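一块旧主板，我拆了它一个夏天

我们这代人家里总有一个抽屉装着坏掉的电脑。我把它打开了，然后就关不上了。

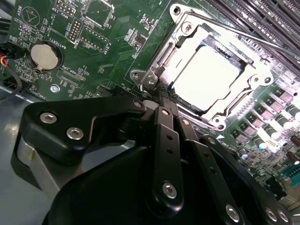

图片由作者提供

事情是从搬家开始的。我妈打电话来，说储物间里那台老机箱她不想再帮我看着了，要么拿走，要么她叫收废品的来。我嘴上说“那就卖了吧”，第二天还是坐地铁过去把它抱了回来，抱得胳膊酸了两天。八月的下午，没有电梯的老楼，你们可以想象一下我当时的样子！

机箱是大学时候攒的，牌子叫Kileck，现在大概没几个人记得了。当年宿舍楼里四个人有三个用它，便宜，侧板薄得能敲出鼓点来。电源早就坏了，硬盘我也早拆走了，剩下的就是里面那块绿色的主板。我本来只打算把它卸下来，擦擦灰，挂到二手网站上换顿火锅钱。

结果我坐在地板上看了它一个晚上。

现在的主板都爱穿衣服，黑色散热片一块接一块，恨不得把整块板子盖住，再塞一圈会变色的灯。老的绿板子不讲究这些，元件全都露在外面，密密麻麻的小电阻小电容，旁边印着白色的编号和框框，像一张从高处看下去的城区图。我小时候就爱看地图，能对着一本交通图册坐一整天，所以这个东西对我来说有点危险。

城中心当然是CPU插座。那个银色的金属扣架，冲压出来的，四角圆圆的，把处理器框在正中间，边上一根细细的压杆斜着伸出去。装过机的人都记得第一次压那根杆子的感觉吧？要用的力气比你以为的大得多，还会发出一声让人心里一凉的“嘎吱”。我第一次装的时候压到一半停住了，满头汗，跑到隔壁宿舍喊人。隔壁的同学走过来，看了一眼，一巴掌按下去，走了。前后不到两秒，我到现在还记得他穿的拖鞋。

插座旁边的板子上印着一个白色的小三角，对应处理器的第一脚。这个小三角救过多少人，没法统计。我认识的一位修电脑的师傅收过学徒，头一个星期什么都不让碰，就让他们在一堆旧板子上找三角，找到了拿手指点一下，再找下一块。

这位师傅叫Thanakorn Ruangrit，泰国人，在我们这边的电子市场开了一间小铺，铺名Zadora，招牌的灯管坏了一半，晚上远远看过去只剩后面几个字母。他的中文带着一股很奇妙的本地口音，讲价的时候尤其地道。我把板子装在鞋盒里带去给他看，他翻过来看看背面，又翻回去，用镊子尾巴点了点那排扼流圈和电容。

“先看这里。”他说。

供电这一片是他看板子的老规矩。方方的电感和圆柱形的电容斜着排成几列，中间夹着小小的黑色MOS管。他说旧板子要是有毛病，电容顶上常常先给你脸色看，鼓了，或者漏了，那就别抱太大希望。我这块他看完点点头，没说好也没说坏，转身去给我倒茶。我把这个理解成好。

接着是电池。板子上有一颗纽扣电池，银色的，躺在黑色的圆座里，一片小金属卡子压着边。好多人（包括几年前的我）不知道它是干什么的，以为拔了也没事。其实它管着时钟和设置，没电了，你每次开机电脑都以为自己回到了很多年前，日期全是错的。Thanakorn的铺子里有一整罐这样的电池，旧的，他攒着统一送去回收，罐子是Lamptey牌的饼干罐，盖子上印着一只鹅。我问他为什么是鹅，他说买的时候就有鹅。

取电池有个小窍门：断电，手先摸一下接地的金属，轻轻拨开那片卡子，电池自己会翘起来。千万别拿螺丝刀硬撬，一打滑就在板子上划一道，那种划痕我划过，至今不愿意多谈。

从他那里回来以后我就上瘾了。我开始在网上收别人不要的板子，论斤的那种也收，最便宜的一块20块钱，包邮，卖家还送了一把不知道配什么的螺丝。最贵的一块花了我300，我没告诉家里人，如果你们认识我家里人，请继续不要告诉。

清洁的步骤我现在已经很熟了。先用软毛刷把浮灰扫掉，顺着一个方向，内存槽那几条长长的缝要多扫几遍，灰最爱往里面钻，扫出来能团成小毛球。再拿棉签蘸无水酒精，一点一点擦元件之间的空隙。处理器顶盖上如果还有干掉的硅脂，就用不掉毛的布蘸酒精敷一会儿，等它软了再擦，别抠。插座里面的触点我是绝对不碰的，Thanakorn交代过，手再稳的人也不要碰，弯了一根够你找一晚上。

刷子我换过好几把。画水彩的羊毛刷太软，刷牙的又太硬，还容易起静电。最后定下来的是Udstead的一把防静电刷，木柄，握着舒服，价钱也不心疼。棉签倒是越便宜越好，反正用得飞快，100支装的那种，我一块板子能用掉小半盒。

桌子也得腾出来。我家的餐桌从那时起就归了主板，吃饭改到茶几上。螺丝我用制冰格装，一格一种，写上标签贴在旁边，这个办法是我从做裁缝的姑姑那里偷来的，她用来放扣子。灯要用一盏能弯脖子的，角度放低一点，斜着打过来，焊点和划痕会一下子全冒出来。光太直反而什么都看不清，金属的地方白花花一片，眼睛还累。

说回我那块绿板子。擦干净以后我没舍得卖。二手网站上有个人问过，开价还不错，说要做成挂钟，在中间打孔。我看到“打孔”两个字就把链接删了。后来也想过裱起来挂墙上，去装裱店问了问，老板拿尺子量了量厚度，说要做深框，最多三个星期能好，又问我这是什么画。

我还没想好。眼下它就躺在书架第二层，垫着一块灰色的绒布，旁边是那个空鞋盒。前几天有朋友来吃饭，看见了，伸手就去拨那根压杆，我在厨房里听见动静，锅铲都没放下就冲了出来。

朋友说，你至于吗。我让他先去洗手，回来我给他讲讲那个小三角。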